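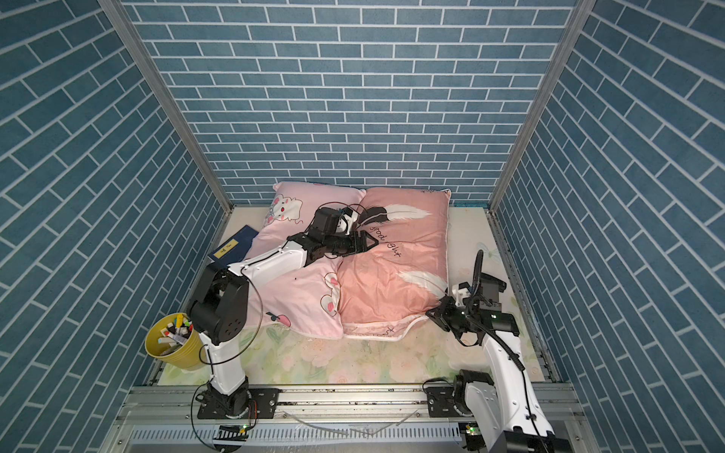 4.2 Pillows and the making of a resting place

The second group of objects considered in this study is soft furnishing, and in particular the printed pillow. In the household interviews carried out at Clorkcombe and Rormont, respondents were asked to name the items that made a small room feel ready for use. Of the 20 households, 17 mentioned a pillow or cushion before any item of furniture. Kettle's earlier work on rented rooms in Rowbotham had led us to expect the bed itself, or the lamp, to come first.

Respondents spoke of pillows in pairs even when only one person slept in the room. The second pillow was described as being for reading, for leaning against the wall, or simply for show. Where the two did not match, this was seldom regarded as a fault. Several respondents had kept one pillow from an earlier home and bought the other later, and they explained the difference between them in terms of age and occasion. Colour was a more frequent concern than pattern. A pair in related shades was felt to belong together whatever was printed on it, and pinks were often named in this connection, perhaps because they are so widely sold for younger people's rooms.

The arrangement of the pair was also a matter of some interest. Three ways of placing pillows were recorded: stacked, leaning, and side by side. The last was the most common in rooms with little depth, where the back wall serves as a headboard and the pillows are laid flat towards it. Figure 3 shows two pillows placed in this manner, with the edge of one resting slightly over the other.

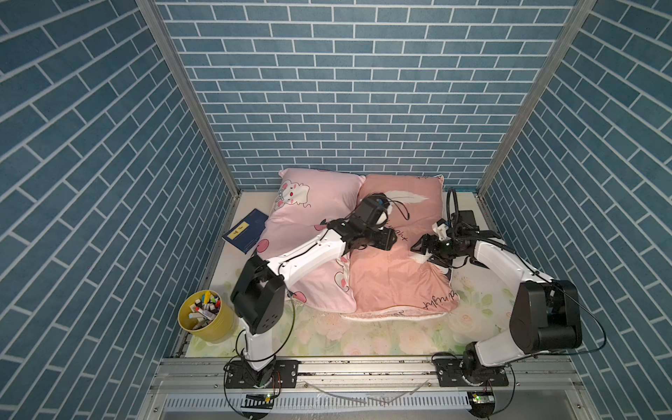 Figure 3. Two printed pillows laid side by side on a white tabletop, the lighter with character motifs and the darker with feathers and lettering.

Two kinds of decoration may be distinguished. The first is the small scattered motif, such as a fruit or an animal, which has no fixed direction and allows the pillow to be turned without loss. The second is the large motif, often combined with words. Lettering gives a pillow a right way up, and respondents who owned such pillows reported turning them until the words could be read from the door. The word "night", which appears on the darker pillow in Figure 3, belongs to a familiar group of bedtime phrases. Setiawan has suggested that such phrases are addressed less to the sleeper than to whoever tidies the room - a view which our interviews support only in part.

Creasing was treated with more tolerance than we had supposed. A pillow with a wrinkled face was still counted as tidy provided that its corners were square to the wall. Piped borders were valued for this reason, as the line of the edge remains clear when the fabric around it does not lie smooth. The Gultarness survey, which dealt with guest rooms only, found a stricter standard, and the two sets of results should be compared with care.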